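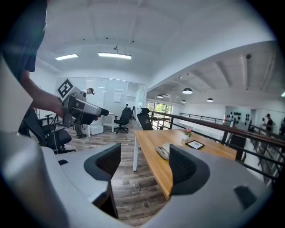
A hand-held gripper with a square marker on top, in use at an open-plan office.

Fallden has begun shipping the second version of Puma, its hand-held gripper kit for recording manipulation data without a robot on site. The kit went on general sale in August after a closed trial with 22 customers, the company said.

Each Puma case holds two grippers, a calibration board, a charging dock and a license for the recording software. The price is $2,000 per gripper for single orders, with a lower rate for customers taking ten or more. The earlier version was available only on lease.

The main changes are in the finger assembly and the tracking. The fingers now detach with one latch, and the inner pads can be replaced by the operator. Hortensia Villca, who heads hardware at Fallden, said pads on the first version had to be returned to the factory and that this accounted for most of the downtime reported by customers. Finger position is logged at the same rate as video, and both streams share one clock.

The new unit weighs 408 grams without the cable. Battery operation is not offered. Villca said a battery pack had been tested and dropped after operators complained of wrist strain during long sessions.

Fallden is also selling collection as a service. Under that plan the company sends trained operators to a customer's premises, or to a rented space that matches the customer's requirements, and delivers checked recordings. Task lists are agreed on in advance and typically cover small household and office items.

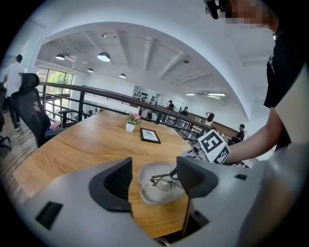

Eyeglasses are on the standard list for the service, along with cups, pens, chargers and folded cloth. Thibault Tessier, who manages the collection teams, said thin metal frames are among the harder items to grasp and are priced in the upper of two task bands. Operators work from a written sheet and repeat each task from several starting positions. Recordings in which tracking is lost for more than half a second are discarded and are not billed.

Plernside, a warehouse automation firm that took part in the trial, received 312 hours of recordings. Its engineering lead, Rocío Londoño, said the data loaded into the company's training pipeline without conversion. She said the review software was slow on long files and that her team had written its own viewer. Fallden said a faster version of the software is in testing.

Jultmont, which sells a competing glove-based system, charges by the month and does not offer on-site operators.

Orders for the Puma kit currently ship in five weeks. Replacement pads are sold in packs of eight. Existing lease customers can exchange first-version units until their contracts end, but calibration files from the older model cannot be carried over.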